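Keeping old machines useful: notes for the Bilholm talk
Speaker notes, Mon 5 December

Slide 1. Title
Say hello, give my name, say where the handouts are. Thank Nighat Mohmand for the invitation and the loan of the projector adapter. The talk runs 40 minutes with time for questions. Ask people to hold questions about prices until the end, as they eat up the middle.

Slide 2. What I mean by old
For this talk, old means out of warranty and off the maker's support list. It doesn't mean broken. Most of what came to us at Marwat last year was pulled because a contract ended. Go slowly here. People in the room will have very different machines in mind, from office desktops to full racks.

Slide 3. Where we started
We took over the Perkeren equipment store in March. There were 125 machines on the list and no record of what was in half of them. Shoaib Chaudhry spent his first two weeks matching serial numbers to purchase orders. Mention that the purchase orders were on paper, in two filing cabinets, one of them locked. The key was in the other one.
Don't show the spreadsheet. It's too small to read from the back.

Slide 4. Sorting
We sort into keep, parts and recycle. The decision takes a few minutes per machine if the paperwork is there and can take a whole morning if it isn't.
Keep: boots, passes a memory test overnight, has at least one spare of the same model.
Parts: fails something, but the model matches one we keep.
Recycle: everything else.
People will ask about machines with no spare. We did keep a few of those at first. When one stopped, the person using it lost a day and a half, and we had promised them it wouldn't happen. Now those go to parts or recycle unless Anum Jadoon signs for them.

Slide 5. Boards
Server boards are where we save the most money and also where we do the most damage. A board that has worked for years can be ruined in one careless handling. Go through the rules we use on the bench.
Wrist strap on before the bag is opened. Hold the board by its edges. Never stack bare boards, even with card between them. Put the cover back on any empty socket right away – bent pins are the most common fault we find, and most of them are our own doing.
Label the board before it leaves the chassis. We use a paper tag on a string through a mounting hole. Stickers fall off or leave glue behind.
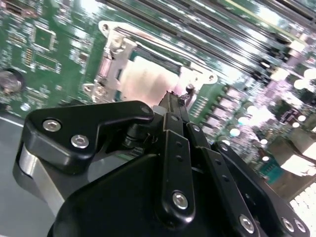 Slide 6. Wiping drives
This part is for the managers, so look up from the notes.
Every drive is wiped or shredded. There is no third pile. The wipe report is saved under the drive's own serial number, not the machine's, as drives get moved between machines. Sreekumar Rajan wrote the script that names the files, and he is happy to share it.
If a drive fails partway through a wipe, it goes to the shredder the same week. We had a box of failed drives sitting under a desk for a month once. Tell that story only if the room seems relaxed.

Slide 7. Power
The usual objection is that old machines cost more to run. Sometimes they do. We put a meter on 16 of ours for a full month and found that the difference depended almost entirely on how many hours they sat idle. The ones that were shut down overnight were fine. The ones left running to serve a single shared folder were a waste, and we turned them off.
Have the monthly chart ready as a backup slide. Don't go into it unless asked.

Slide 8. Who uses them
Training rooms, test benches, the front desk at Stoto, a homework room that Razia Tanoli runs on weekday afternoons. None of these need new equipment. They do need machines that all behave the same way, with the same keyboard layout and the same login screen.
Razia's room has 12 desks. She asked for quiet fans before she asked for anything else. We swapped them out from the parts shelf over one afternoon.

Slide 9. What we got wrong
We kept too many cables. More than 200 power cords went to recycling in one go, and I doubt anyone has missed them.
We didn't write down firmware versions at the start, so two machines that looked identical would behave differently and we lost time working out why.
We let people pick their own machine off the shelf. Everyone picked the newest-looking case, whatever was inside it.
We also trusted the little coin batteries. Change them all when the machine first comes in, and write the date on the inside of the lid.

Slide 10. If you want to try this
Start with one model, the one you have most of. Get a shelf with a door that locks. Agree on who decides what gets recycled and put that person's name on the shelf.
Handout page two has the sorting sheet. It can be copied and changed as you like.

Questions
Likely ones: insurance (ask Anum, she is in the second row), licenses for the operating system, whether we take donations. On donations the answer is no for now – we have no room until the back store is cleared. Leave the contact slide up during questions.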